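Paid storage is a racket and I'm tired of being polite about it. Got the December bill for the unit out at Julberg. 156 dollars a month. Which is 1,872 a year, for a room I visit maybe twice. Next year it's 2,196. No letter explaining, just the new number.

What's in there? A couch. Mum's dishes. Boxes marked MISC. If I'm fair about it, nothing I'd buy back at half the price.

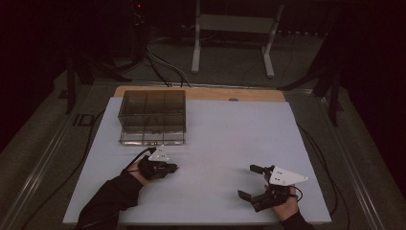 Olumide Okoro wrote in to say I've got it backwards, that people rent units when somebody dies or a marriage ends, and they need the time more than the money. Fair enough. I've been there. But time was three months, and then it was four years, and the company is counting on exactly that. First month free! Of course it is.

And the houses aren't getting smaller out here. Drive through Dokdale at six in the evening and every double garage is full to the door, cars on the street. Then a new storage place goes up by the highway, 62 units, and they're all gone before the paint's dry. Where is it comming from, all of it?

Some of it is cheapness. A lamp costs less than lunch so you get the lamp. Some of it is guilt, the wedding presents, the stuff from Grandad's shed.

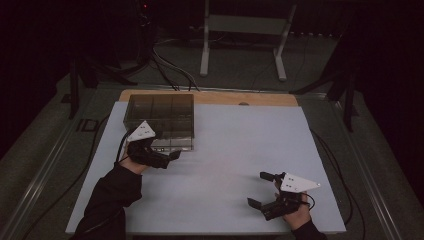
Councils could help. Ours does one hard rubbish pickup a year and you have to book it, by phone, between nine and noon. The charity shop stopped taking furniture. So the couch goes to Julberg becuase Julberg says yes. It always says yes, that's the business.

Small stuff is no better, mind. Buy a tub for the mess and now you own a mess and a tub.

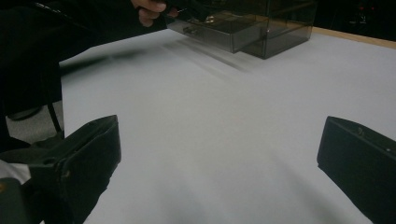
Tabletop with a drawer organizer.

My own plan, for what it's worth. Couch goes in January, free to whoever has a ute. Dishes to my sister, who wanted them all along and never said. MISC I'm not opening.
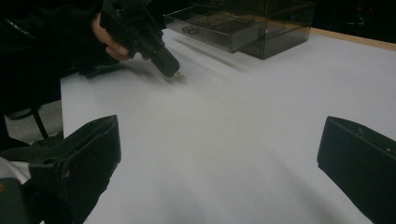
Keys back before the new rate starts. They want thirty days notice in writing, naturally, and the form's only at the front desk.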